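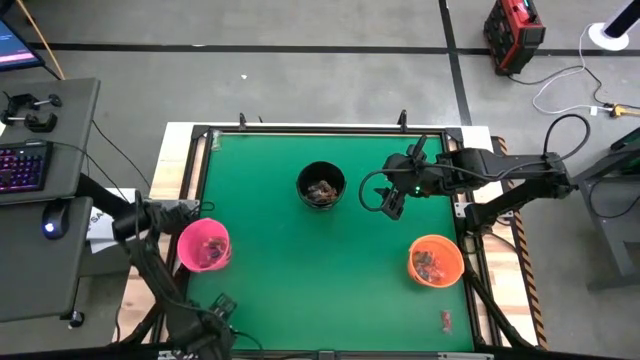
Buckets of wrapped items on one of the benches at Goodall, Dastside.

Goodall open day, Dastside

The works at Dastside opens its doors once a year, in November, and this was my second attempt at going. The first time I got the bus wrong and arrived as they were locking the gate. The bus you want is the one that goes through Carkport and out along the estuary. It sets down at the end of Station Lane, and the walk from there is flat but has no pavement for the last stretch. If you drive, there is a field for parking. It was soft in places and one van had to be pushed out.

Goodall makes boiled sweets and toffee, and has done so on the same site since before the railway closed. Entry was free. You book a time at the gatehouse and wait in the old canteen until your group is called. I was there by ten and got the second tour of the morning. Groups are limited to 20, and by eleven the next free place was at half past two, so go early.

The tour begins in the boiling room. Sugar, glucose syrup and water go into copper pans set over gas, and the boiler watches a dial and decides when to tip. Our guide had worked in there for most of her life and answered everything she was asked, including the questions about wages. A batch takes less time than I had expected. The room is loud and the smell of burnt sugar stays on your coat, so I would not wear a good one.

From there you go to the cooling slabs. The boiled sugar is poured out, the flavour and colour are folded in with scrapers, and the lump is turned over and over until it is stiff enough to pull. They were making aniseed that morning. The pulling is done on a hook on the wall for the small batches and on a machine for the large ones. We saw the hook. The man doing it had been at it for 3 years and said his shoulders had only just stopped aching.

The rolling and cutting line was running at half speed for visitors. It drops the cut sweets onto a belt, where two people take out anything cracked or misshapen. These go into bags and are sold cheaply at the gatehouse on open days. I bought two bags and they taste the same as the others.

The wrapping machines were the part I liked best. The oldest is a twist wrapper that still does the toffees, and it is kept going with parts made in the fitting shop next door. There is a painted line on the floor which you must stay behind. It is hard to see much from there if you are at the back of the group, and children in particular missed out. A low platform would help.

After the wrapping room the tour goes through the store, where 3000 boxes were stacked for the Christmas orders. Most of these go to shops along the coast and a few go abroad. There is less to look at in the store and the guide kept it short.

The last stop is a small museum in what used to be the time office. It has old tins, price lists, a delivery bicycle and a good set of photographs of the works outing to Pikach. The captions are handwritten and some have faded. I would have liked longer in there, but the next group was coming up behind us. You can go back in after your tour if you ask at the gatehouse, and I did this after lunch, when it was quiet.

Food was tea, soup and rolls in the canteen, cash only. The soup was leek and potato and was good. There are toilets by the canteen and none on the tour itself, which lasts well over an hour. The boiling room is reached by an iron staircase with no lift, so anyone who cannot manage stairs will miss the first section and join at the slabs.

The last bus back to Carkport leaves from the lane end at ten past five. It was on time.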